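**Journée portes ouvertes de l'atelier Jotau** — manifestation publique annuelle consacrée à la manipulation robotique, organisée en juin dans les anciens entrepôts Prukier. On y suit en direct des exercices de saisie, d'abord en simulation, puis sur des bras réels.
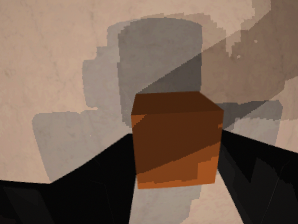 ## Présentation

L'exercice emblématique de la journée tient en peu de mots : saisir un petit cube entre deux doigts noirs et ne plus le lâcher. Le public le découvre d'abord sous forme de rendu informatique, avec un cube brun et orangé, une surface beige clair et les ombres grises du bras, aux contours en escalier. La simplicité du décor est voulue. Elle permet de parler tout de suite de ce qui passionne les roboticiens, à savoir l'approche, l'alignement des doigts, l'instant du contact et tout ce qui peut mal tourner entre les trois !

La manifestation porte officiellement le nom de « Journée de la prise », mais les habitués disent plus volontiers « le cube ».

## Historique

La première édition est née d'une initiative de Hanane Farouk, alors responsable de la simulation chez Jotau, qui souhaitait montrer à des lycéens autre chose que des vidéos montées. Elle avait réuni 19 visiteurs dans une salle de réunion, devant un seul écran. Le bruit a couru, les enseignants sont revenus avec d'autres classes, et l'édition suivante a dû déménager dans la halle Prukier, où elle se tient toujours.

L'entreprise Trendmont, spécialisée dans les pinces à mâchoires parallèles, s'est associée à la journée à partir de la troisième édition. Elle prête du matériel et anime l'atelier de démontage, sans doute le coin le plus bruyant de la halle et l'un des plus courus par les enfants.

## Déroulement

Les portes ouvrent à 10 heures. La visite se fait par petits groupes et compte quatre étapes :

1. **L'écran.** Des saisies simulées défilent, réussites et échecs mélangés, et un animateur les arrête à la demande.
2. **Le poste de pilotage.** Chaque visiteur prend la main sur la pince virtuelle et tente sa propre saisie.
3. **Le bras réel.** La même tâche est reprise sur un établi, derrière un garde-corps.
4. **L'atelier de démontage.** Doigts, vis et réducteurs passent de main en main.

Le poste de pilotage est de loin le moment le plus joyeux. Beaucoup arrivent trop vite sur le cube, le poussent, le rattrapent, recommencent. Shivam Khurana, qui tient ce poste depuis la deuxième édition, laisse toujours un premier essai sans consigne et ne donne ses conseils qu'ensuite : descendre à la verticale, regarder les ombres, fermer lentement.

## Aspects techniques

### Le simulateur

Le logiciel de démonstration, appelé Dwivedi, a été écrit en interne. Une série complète comprend 3000 saisies, dont la position de départ, l'éclairage et les teintes varient d'une fois à l'autre. Ces variations évitent que le programme de commande s'attache à une couleur ou à une direction de lumière particulière — un défaut fréquent des premières versions, que Bimla Shakya raconte avec beaucoup d'humour dans sa conférence de l'après-midi.

### Les ombres

Les ombres occupent une place étonnante dans les discussions. Pour un opérateur humain, elles aident à estimer la hauteur de la pince au-dessus de la table. Pour un programme entraîné sur des images, elles peuvent masquer une arête du cube ou en suggérer une qui n'existe pas. L'équipe a conservé un rendu assez rudimentaire, qui se calcule vite et suffit à l'exercice.

### Le passage au réel

Sur le bras physique, le frottement, le jeu mécanique et le moindre retard de commande s'ajoutent au problème. Salamatu Osagie y consacre un exposé très suivi, au cours duquel elle fait tourner le même programme dans les deux mondes, côte à côte. Les écarts sautent aux yeux et les questions fusent.

## Fréquentation et accueil

La dernière édition a accueilli 219 personnes, chiffre limité par la taille des groupes. Florêncio Sampaio, chargé de l'accueil des scolaires, a depuis ajouté un créneau à 17 heures pour les familles. Un livret de 24 pages, tiré à 2000 exemplaires, est distribué à l'entrée et reprend les principaux exercices avec un glossaire.

## Voir aussi

- Préhension robotique
- Pince à mâchoires parallèles
- Apprentissage en simulation
- Téléopération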